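About Zernach

Welcome, and thanks for stopping by! We're Zernach, a small workshop in Botevberg that sets up, looks after and repairs grippers, the two-fingered kind that pick things up and put them down again. We started out fixing other people's machines on a borrowed bench, and one April we finally signed the lease on a place of our own at 1246 Liem Street, where you'll still find us (the coffee is better now).

Most of our days go to one machine in particular, the hand-held gripper we call Moto. It has 2 fingers with soft ridged pads and a marker tag on each, and we've come to know it the way some folks know an old family car. When a Moto comes in, we take the fingers off, clean out the screw holes, check the pads for tears and put everything back so the tips meet evenly. Then we wipe the tags and look at them under good light, since a scratched tag can throw off a whole day of work.
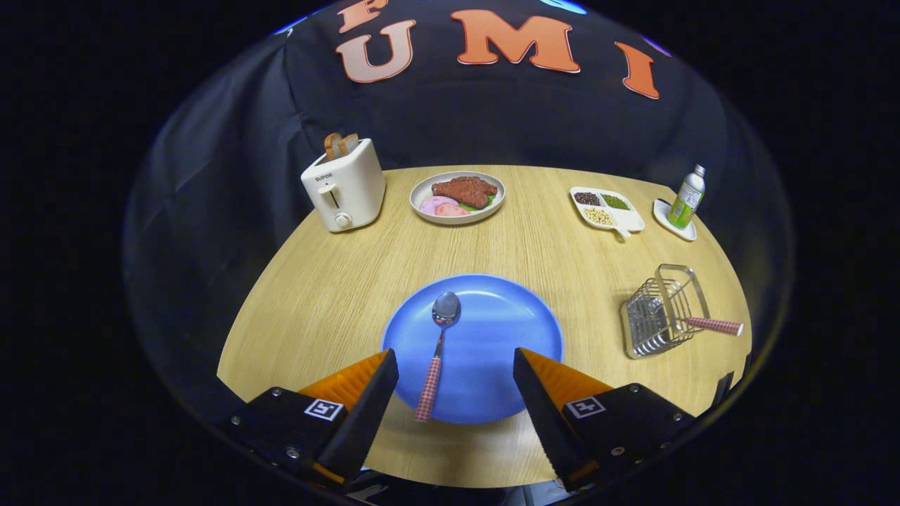
We like to try every repair on ordinary household things before it goes home. A spoon on a plate is a wonderful test, much harder than it sounds, and a finger that sits a hair out of line will usually show itself there. If something feels off, the screws come out again and we start over, and yes, that has meant a few late suppers over the years!

Our setup service works much the same way. We come to you, fit the fingers, run the camera check with your own people and stay until they can change a pad without calling us (though please do call, we enjoy it). A yearly care visit takes almost 3 hours, and we leave you a written card with the pad dates and anything we'd like you to keep an eye on.

As of Jan 31, 2025, we have 1450 repairs in the logbook, which is still a paper one and lives by the front door. You're welcome to leaf through it while you wait. Bring your gripper in its case if you have one, or wrapped in a towel if you don't.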